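Workroom 7 Walk-Through: Sorting Bench and Small Items Bin
Site: Grukilville
Month: December
Checked by: Grigoris Makris
Copy to: Ginette Doucette

Marks used: OK, Watch, Fix, N/A

FLOOR AND ACCESS

Path from door to bench clear: OK
Carpet flat, no lifted edges: OK
Comment: The seam by the door was glued down after the last check and is holding.

Exit sign lit: OK
Extinguisher tag current: OK
Comment: Unit 772. Pin and seal in place.

Light switch reachable without leaning over stock: Watch
Comment: Cartons from the Podport delivery were stacked under the switch on Monday. I moved two of them. The rest need a shelf.

BENCH

Top level and steady: OK
Edges free of splinters: OK
Comment: Ran a cloth along the front edge and it did not catch.

Nothing stored underneath: Fix
Comment: One box of packing paper. Ginette to find a place for it before the next check.

BIN

The open gray bin stays on the wooden tabletop. Check it with the light on and look at the walls as well as the floor of it. Small objects go in as they come, so anything sharp or leaking has to be caught here.

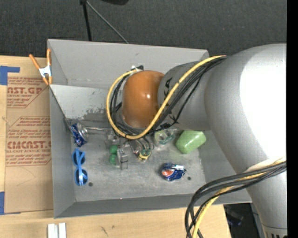

Grigoris Makris

Walls free of cracks: OK
Walls clean: Watch
Comment: Dark scuffing low on the far wall. It looks like wear to me. Try a damp cloth first and no scouring pads.

Bin floor: OK
Comment: Faint scratches and some smudges. I would leave them alone. The two small round holes need to be kept open, so pick out any paper or grit when you wipe down.

Contents suitable for handling: Watch
Comment: There is a crushed can in with the rest. Cans are allowed, but feel for a split or a sharp fold with gloves on before it goes back in. If it has one, it goes to metal recycling. The sunglasses can stay as long as the lenses are whole.

Cables near the bin: Watch
Comment: Black cables and a yellow one pass over the near right corner. Look for rubbing there at each check. Do not pull on them to make room, and lift small items out from the left side.

SUPPLIES

Gloves, all sizes: Fix
Comment: Medium is down to 9 pairs. Large is fine. Reorder from Fanaseo, same type as before.

Wipes and cloths: OK
First aid kit complete: Fix
Comment: Short on small bandages. Eye wash is in date.

Incident book on hook: OK
Comment: No new entries. Pen missing again.

CARRIED OVER

Item 13 from the last list, bulb over the sink: done.
Label for the recycling tub: still waiting.

Next check by Ginette Doucette. Please use this same form and write a comment for anything that is not OK.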